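Gripper stops with overcurrent fault when picking from inside a bowl

Posted in Arms and Grippers > Faults and Errors

skunham_bench

We have a small arm on a bench with a two-finger parallel gripper. The job is simple, it picks soft items off the tabletop and out of containers and puts them down somewhere else. On the flat table it runs fine all day. Inside a bowl it faults.

What happens is the arm goes down, the fingers start to close, and somewhere in the last bit of travel the gripper driver trips with an overcurrent error and the whole arm goes into protective stop. After that the fingers hold where they are and I have to clear the fault by hand. Last Tuesday it did this 41 times in one shift. The item is a sponge, so I don't see how it could be too hard to squeeze. 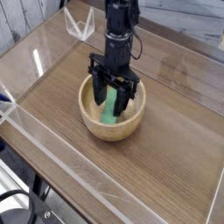 Fingers down in the wooden bowl with the green item under them.

Things I have tried so far:

Lowered the grip force from 60 percent to 30. Fewer faults but it started dropping the sponge on the way up.
Swapped the gripper cable. No change.
Re-homed the gripper before every pick. No change.
Raised the pick height by 5 mm. It missed the sponge more often, but I think there were fewer faults. I didn't keep a proper count.

The log only says "driver current limit" and a position. The position is different each time. Gripper has 2,731 cycles on it, so it isn't worn out. Is this a bad motor or something in my setup?

Pallen

I doubt it's the motor. A bad motor would fault on the flat table too.

My guess is one finger is touching the bowl before the other one has the sponge. On a parallel gripper both fingers are driven together, so if one is pushing on the wall or the floor of the bowl, the driver sees the load no matter how soft the item is. The position changing each time fits with that, because the bowl won't be in the same spot every time and neither will the sponge.

Check these in order:

1. Jog the arm to the pick pose with the bowl empty and close the fingers slowly. If it faults with nothing to grip, you have your answer.
2. Look at the fingertips from the side. If one reaches lower than the other, either the tool is tilted or a finger is mounted wrong. Fix that before you touch any settings.
3. Slide a piece of paper under each tip at the pick height. It should move freely under both.
4. Check that the opening width still clears the wall on both sides when the bowl is off center by a little.

Put the force back to 60 after that. Turning it down only hid the problem – you got drops in place of faults.

Also, before you reach in to clear a fault, use the stop button and wait for the drive light to go out. Protective stop on a lot of these arms leaves the motors powered. A gripper that is stalled against something can move when the fault clears.

Galli_R

had this, raised the current limit and it went away

Pallen

Please don't do that. The limit is there so the gearbox doesn't take the load. You can strip it that way.

Kwan-ho Lu

Agree with Pallen on the cause. One thing to add: look at the time window on the limit as well as the value. On our Widus bench the driver was set to trip after 373 ms, and a sponge pressed against a curved wall takes longer than that to settle. We slowed the closing speed by half, left the limit alone, and ran 1,000 picks over the next week with two faults. Both were with the bowl pushed up against a side panel.

If your bowl can slide, put a thin rubber mat under it. Ours was creeping a little with every pick.

skunham_bench

Did the empty bowl test this morning and it faulted on the third try. One tip was sitting lower than the other, and the tool flange had a loose screw. Tightened it and set the force back to 60. Still need to try the slower closing speed. Will post again after a full shift.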